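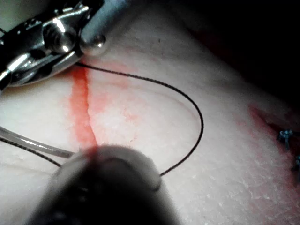

Tanko Mohammed reckoned we should just lease the thing and be done with it, and said so before I'd even got the spreadsheet up on the wall.

"Lease it from who?" I said. I had my tea in one hand and the clicker in the other, and neither was working terribly well.

"Stukero. They'll do three years, servicing thrown in."

Now, I like Tanko, I really do, but he'd never had to read a Stukero contract. I had. I'd read it on the bus, in the bath and once at my cousin's wedding (during the speeches, I'm not a monster). The servicing was thrown in all right, and then the instruments were thrown straight back out again on page 133, where every needle driver had a life of 10 uses and a price that made my eyes water.

"It's the consumables," I told him. "We go through pads and thread like biscuits. Now put 1,000 practice closures a year on top and see who's laughing."

He did the sum on the back of the agenda. He stopped partway down and did it again, smaller.

Tamunoemi Nnaji had been quiet all this time, peeling a mandarin into her saucer. She ran the training lab at Mandia and she'd wanted a robot in there since before I was hired. She had a picture of the Birkiline one as her screensaver!

"What does Birkiline want for the old demo unit?" she asked.

I hadn't put the demo unit in the spreadsheet. I'd left it out on purpose, if you must know, since the colour of the budget was already red and I was scared of how much I liked the idea. Second-hand arms, no warranty past May, and we'd have to widen the door on Kang Street to get it in.

"How wide's the door?" said Tanko.

Tamunoemi put down her mandarin and pulled a tape measure out of her cardigan pocket, and I went to find my coat.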